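Cluvell Pick Kit: README for the bin picking sample set

Notes from my trial of the Cluvell kit, plus the data I saved along the way. 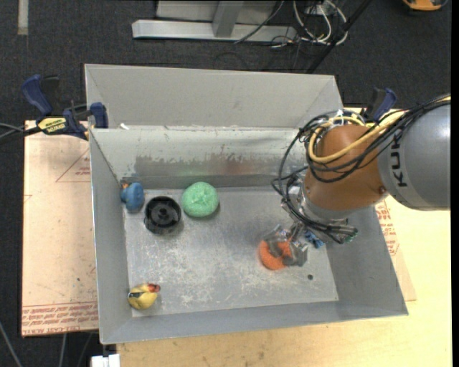 Gripper coming down on the orange ring, duck and friends still on the left side of the bin.

Hi! I'm Celeste, and I've had this kit on loan from Ratent since March. Chathurika Wijesinghe wrote the loader script (thank you!!) and I did everything else, so blame me for the folder names.

What you get

There are 800 pick attempts in 20 sessions, one folder per session. Each attempt has a picture from the fixed camera, the arm's joint log and a text file with my notes. Some of the notes are just "nope" and I'm leaving them that way.

What I think of the kit

Setup took me around 4 hours, most of it spent on cabling. The manual is fine until you get to the calibration chapter, and then it sends you to a page that doesn't exist (I wrote to Cluvell and they did send me the right one). The grasp planner is really good on chunky shapes. Soft stuff is more hit or miss, and I'd love a slower closing speed than the lowest one in the menu.

I clamp the bin at the sides. Please do this too! Mine crept across the board during session 3 and I threw out that whole run and did it over.

Using the data

Run the loader from the top folder and give it a session number. It wants 16 GB of memory if you load everything at once, so start with one session.

Known problems

Session 11 has joint logs with the wrong time zone. The pictures are okay.

Use it for whatever you like, just mention where you got it.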